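Visit notes: Ciltusach open afternoon, Flodham site

January. Doors at 1 p.m., last group out by 4.

Ciltusach opens its Flodham site to outside visitors once a year. The afternoon is aimed at people who write or check work instructions for automated handling, and the published theme this year was "written rules for small cells." I went on behalf of Lastside, where we are partway through rewriting our own cell rules and had got stuck on three sections: who may enter a cell and when, how a starting layout is recorded, and what counts as a failed attempt. These notes cover those points first and the rest as time allowed.

## Arrival and briefing

Visitors were limited to 16 per group. The safety briefing was held in the corridor outside the main hall and took less time than the badge printing. Rules for visitors, as given:

- Stay outside the yellow floor line unless a host steps over it first.
- No loose lanyards past the second door. Badges clip to a pocket.
- Phones may be used for notes. Photographs only with the host's agreement, cell by cell.
- If a horn sounds, stop where you are. Do not walk back to the entrance.

The fourth rule was new to me. Our own visitor sheet tells people to return to the entrance, which sends them along the same aisle the site team uses to reach a stopped cell. I have marked it for change.

The hall itself is a converted packing floor, 800 square meters, with the older palletizing cells along the north wall and the small-object cells at the south end. A mezzanine walkway gives a view of the palletizers but not of the smaller cells.

## The rule book

Ciltusach calls its internal standard Song. I did not learn where the name came from. It runs to 30 pages, is kept as a single file, and replaces an earlier set of separate procedures that had drifted apart. A printed copy hangs at each cell on a chain. The copy I looked at had the revision letter on every page, including the appendices, and the change log at the front instead of the back.

The structure:

1. Scope and definitions
2. Access and lockout
3. Layout and reset
4. Object register
5. Attempt records
6. Stop conditions
7. Maintenance of surfaces, fixings and cables
8. Appendices (forms, label templates)

Definitions are short. "Attempt" starts when the arm leaves its rest position and ends when it is back there or a stop is called. "Object" means anything inside the cell that is not fixed with a bolt, screw or hook. "Prop" is not used at all; the word was struck out because people had been treating props as things that did not need to be recorded.

### Access and lockout

Section 2 is conventional. One key per cell, one holder per key, and the key is carried, not left in the panel. Two details are worth copying.

The first is that entry for resetting objects is treated the same as entry for maintenance. There is no "quick reach" category. We have one, and two of our last near-miss reports came out of it.

The second is that the person holding the key signs the reset sheet, even when someone else has placed the objects. The host's view was that the signature has to belong to the person who decides when the cell goes live again. I asked whether this slowed things down on a busy shift. The answer was yes, and that they had accepted it.

### Layout and reset

This was the section I had come for. Song separates the fixed layout from the starting layout. The fixed layout covers furniture, wall fittings and anything the arms must avoid. It is drawn once, with dimensions, and reissued only when something moves. The starting layout covers objects and is recorded for each series of attempts.

Positions in the starting layout are written by zone and not by coordinate. A zone can be a shelf tier, a basket, a rack top or a named part of the floor. Orientation is limited to four words: upright, leaning, flat, on side. If an object rests on or against another object, both entries must say so. That last requirement is the one people miss most, according to the host, and the form has been altered twice to make it harder to skip.

I had expected coordinates. The argument against them was practical: the team could not place soft or light objects to a coordinate by hand and then claim the record was accurate. A zone and an orientation word could be checked by a second person at a glance.

Variation between starts is allowed and in some series required, but it must be stated in advance on the series sheet. An unplanned difference is recorded as a deviation even if the attempt goes well.

### Object register

Every object has a line in the register with a plain name, a color word and a note on transparency. The transparency column was added after a long run of disagreement over whether clear items should be handled under separate rules. They are not, but they are flagged, so that anyone reviewing an attempt knows to look at more than one view before deciding what happened.

Objects with printing on them are registered with the printing noted as "present" or "absent." Transcribing it is optional. Lookalike objects must have separate lines, and the plain name has to carry the difference. "Case, pink" is rejected if there is another pink case in the cell.

### Attempt records

An attempt has one of four results: complete, partial, failed, void. "Void" is reserved for attempts where the starting layout was wrong or a person entered the cell. It cannot be used because the result was disappointing. The reviewer must be someone other than the operator, and has to give the result from the recorded views alone, before reading the operator's note.

Where the views disagree or do not show enough, the reviewer writes "not shown" against that item. I liked this. Our form forces a yes or no, and reviewers guess.

## Palletizing cells

Covered quickly. The line was stopped for a belt change during our slot, so we saw the guards open and the interlocks demonstrated by hand. Lockout tags were filled in and legible. The floor marking near the second cell had been repainted and was slightly out of step with the drawing posted next to it, which the host noted on a clipboard while we were standing there.

Cable management at height was good. At ankle height it was less so, and two covers were missing their end caps.

## Small-object cells

The south end was quieter and took up the rest of the afternoon. The posted sheet for the cell we spent the most time at listed both arms, the fixed furniture and the object register lines in use. Visitors could ask for the sheet and compare it with the cell from behind the line.

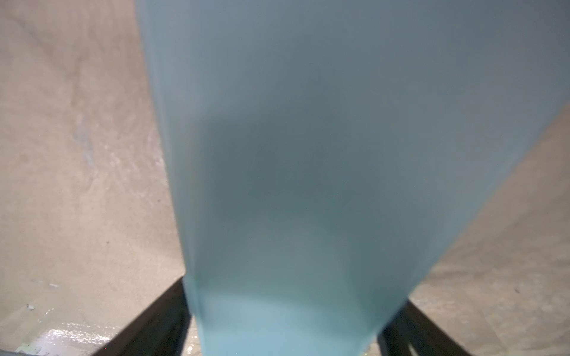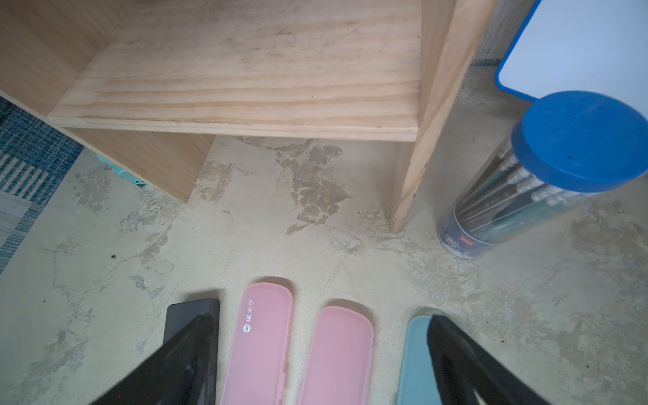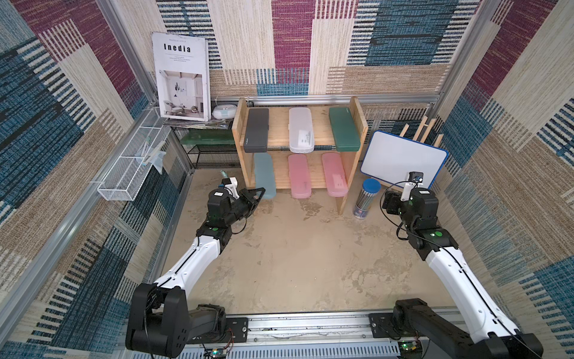
For Lastside, the main result of the visit is that our section on starting layouts has to be rewritten from the beginning. We had drafted it as a list of objects with a quantity against each, on the assumption that quantity and a reference photograph would be enough. Under our draft, the pine shelf would be entered as holding six pencil cases and nothing more. Under Song the same shelf takes two zone entries, with the upper tier recorded as three cases on end and leaning back, and the lower tier as three tilted against the front. A view of the same furniture with cases lying on the floor would need a third zone, and our draft has no word for the floor at all. The two translucent pink cases also show why the plain name has to do some work: one could be told from the other by printing in one view and by size in another, and our register would have given them the same line.

The review rule needs the same treatment. A close view from the gripper can be filled almost entirely by whatever is between the fingers, and a reviewer with only that view cannot say where in the cell it is. Song requires the gripper views and the fixed view to be reviewed together. Our draft lets the reviewer pick one. I propose we adopt the Song wording, with "not shown" as a permitted entry.

Surfaces are the third item. Section 7 asks for floor wear to be logged, with peeling or flaking areas marked on the fixed layout drawing and a date set for the next check. Wear is not treated as a stop condition by itself. It becomes one when loose material is found in a zone where objects are set down. We have no equivalent, and our maintenance schedule covers the arms and rails only.

## Questions raised by the group

**Does the rule book apply to trial series?** Yes, without exception. Trial series use the same forms with a T in front of the series number.

**Who can change a zone name?** Only the document owner. Cell staff can request it on the deviation form. Zone names that have been retired are not reused.

**How long are reset sheets kept?** For as long as the attempt records they belong to. Paper copies are scanned at the end of the shift.

**What about labels that come off objects?** The object is withdrawn and gets a new register line if it returns without its label. One visitor thought this excessive. The host said that a peeled label had changed how an object looked in every view, and they preferred a new line to an argument.

**Is there a rule for how long a cell may stand idle with objects in it?** Yes. After an overnight idle period the starting layout is checked again and signed again. Light items settle or slide.

## Points I would query

Section 6, stop conditions, is the weakest part. It mixes conditions that trip automatically with conditions a person has to notice, in one list, and the numbering does not show which is which. A new operator could reasonably assume that all of them are automatic.

The four orientation words do not cover an object that is half inside another. The workaround is to write "leaning" and add a remark, which defeats the purpose of a closed list. I raised it and was told that a fifth word is under discussion.

The printed copies on chains are a good idea, but the chain at one cell was too short to bring the book to the reset sheet, so the operator has to remember the zone names for the length of one step sideways.

## Actions for our own draft

- Visitor sheet: replace "return to entrance" with "stop where you are."
- Remove the quick reach category. Reset entry to follow full lockout.
- Starting layout: zones and orientation words, with floor zones named.
- Register: add transparency and printing columns, and reject duplicate plain names.
- Review form: add "not shown," and require all views.
- Maintenance schedule: add floor surfaces.
- Stop conditions: keep our two separate lists as they are.

Copies of the Song section headings and the blank reset sheet are in the shared folder. The full text was shown on site only and cannot be circulated. Ciltusach has asked for comments from visitors by the end of the month, and I will send the point about section 6 unless there are objections.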